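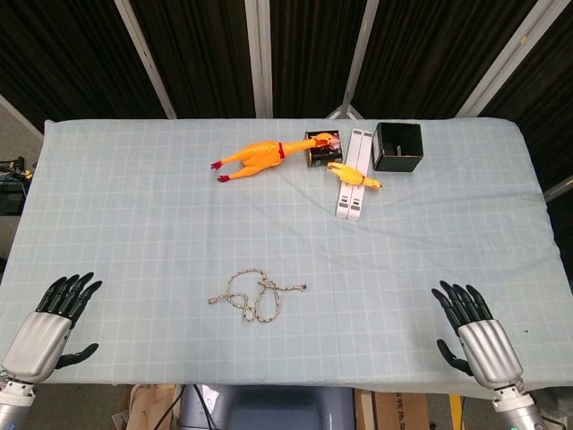 Hollenstein busca dependiente o dependienta para su tienda de juguetes y artículos de mascotas

Fecha de publicación: 7/2/19
Referencia: 703
Tipo de contrato: indefinido, jornada parcial
Incorporación: inmediata

Hollenstein es una tienda de barrio con dos secciones, una de juguetes y otra de artículos para perros, gatos y animales pequeños. Pertenecemos al mismo grupo que los almacenes Odholm, que nos sirven la mayor parte del género. Necesitamos incorporar a una persona para atención al cliente, caja y reposición. El puesto queda libre por jubilación.

Qué hará la persona contratada

Atenderá al público en las dos secciones. La mayoría de los clientes sabe lo que quiere, pero muchos piden consejo: qué regalar a un niño de cuatro años, qué arnés le va a un perro de pecho ancho, qué pienso dar a un gato esterilizado. No exigimos conocerlo todo el primer día. Las dos primeras semanas se trabaja siempre acompañado.

Cobrará en caja, hará cambios y devoluciones y cuadrará el turno al cierre. Usamos un programa de gestión sencillo que se aprende en una mañana.

Recibirá los pedidos de los martes y los comprobará con el albarán. Hay que etiquetar, colocar y anotar lo que falta. El almacén está en el sótano y se baja por escalera; los sacos grandes se suben con montacargas.

Mantendrá ordenados los expositores y cambiará el escaparate cuando toque, normalmente una vez al mes. En campaña de Navidad y Reyes también envolverá regalos.

Requisitos

Graduado en ESO o equivalente.
Experiencia de al menos seis meses de cara al público, en cualquier tipo de comercio u hostelería.
Castellano fluido, hablado y escrito.
Permiso de trabajo en vigor.
Disponibilidad para trabajar los sábados.
No tener alergia a los animales. Los clientes entran con sus perros y no es posible evitarlo.

Se valorará

Haber trabajado en juguetería, tienda de mascotas o clínica veterinaria.
Conocimientos básicos de inglés, sobre todo en verano.
Vivir cerca de la tienda o tener transporte propio. El último autobús sale poco después del cierre y a veces se va justo de tiempo.
Buena mano para el escaparatismo.

Horario

De martes a viernes, de 16:30 a 20:30. Sábados, de 10:00 a 14:00 y de 17:00 a 20:30. Domingos y lunes libres. En diciembre se amplía la jornada y las horas de más se pagan en la nómina de enero, o se compensan con días libres si la persona lo prefiere.

Condiciones

Contrato indefinido con un mes de prueba.
Salario según convenio de comercio, en catorce pagas.
Plus de 70 euros al mes por el trabajo en sábado.
Paga de campaña de 335 euros en enero para quien haya trabajado diciembre completo.
Vacaciones: treinta días naturales. Quince se eligen libremente y los otros quince coinciden con el cierre de agosto.
Descuento en compras propias en las dos secciones.
El uniforme - dos polos y un chaleco - lo pone la tienda. El pantalón y el calzado, no.

Formación

En junio se hace una jornada de formación en Zirnmont, con los proveedores de alimentación animal. Es obligatoria, cuenta como día trabajado y el desplazamiento está pagado. La formación en normativa de seguridad del juguete se hace en la propia tienda, con un cuaderno que se entrega al empezar.

Cómo presentarse

Se puede dejar el currículum en mano en la tienda, calle Nidlow, 58, en horario comercial, o enviarlo por correo postal a la misma dirección indicando la referencia. No hace falta foto. Pedimos que se incluya un teléfono de contacto y un par de líneas explicando la experiencia con público, aunque sea en otro sector.

Las entrevistas son presenciales y duran media hora. A las personas preseleccionadas se les propondrá además una tarde de prueba en la tienda, que se paga aparte. Llamaremos a todas las personas entrevistadas, también a las que no sigan en el proceso.

El anuncio estará activo hasta que se cubra la plaza. Las candidaturas que no se seleccionen se guardan un año por si surge otra vacante, salvo que se pida lo contrario por escrito.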